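Schneebesen an den Haken: Nudden zeigt Küchenhilfe auf Probe
01/05/2024

Ich gebe zu, ich hatte mir das spektakulärer vorgestellt. Nudden, die kleine Firma aus Rirnby, will Maschinen beibringen, nach dem Kochen die Küche aufzuräumen, und fängt dabei ganz unten an: Ein Schneebesen soll an einen Becherständer. Mehr nicht! Geübt wird mit Greifern, die vorerst Menschen führen.
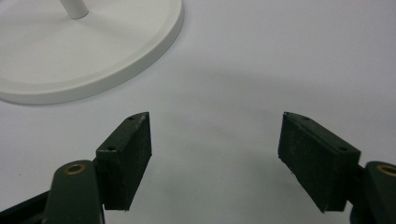
Mazza schrieb mir dazu gleich, für so etwas brauche doch kein Mensch einen Roboter, den Besen hänge man beim Vorbeigehen auf, und fertig. Stimmt schon. Aber genau an solchen Handgriffen hapert es bei den Maschinen bis heute — Drahtschlaufen geben nach, und die Öse im Stiel ist klein.

Gearbeitet wird beidhändig, also mit zwei Greifern, und zwar auf einer Unterlage aus Schaumstoff mit dem weißen Ständer in der Mitte.
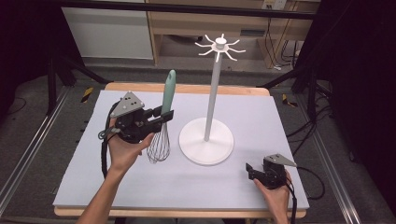 Und wann kommt das in die Küche?

Bis Juni will Nudden 1435 Durchgänge beisammenhaben, später sollen es einmal rund 3000 werden. Erst danach darf ein Roboterarm ohne menschliche Hand ran.

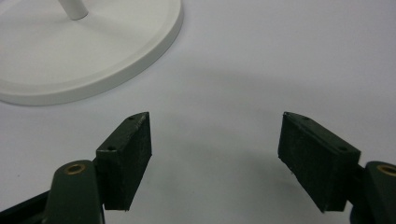 Ich habe gefragt, ob das nicht furchtbar langweilig wird. Ja, hieß es, nach dem Mittagessen besonders (man hört dann wohl viel Radio). Das Projekt heißt übrigens Trallik und soll irgendwann auch Kellen und Siebe können.

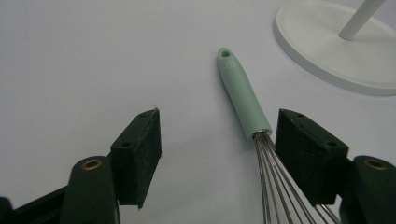 Für Großküchen könnte sich das vielleicht eher lohnen als für meine drei Schubladen. Spülen, abtrocknen und einräumen am Stück kann Trallik jedenfalls noch nicht, und einen Preis wollte mir in Rirnby auch niemand nennen. Ich hänge meinen Schneebesen also vorerst selbst auf und frage im Juni wieder nach.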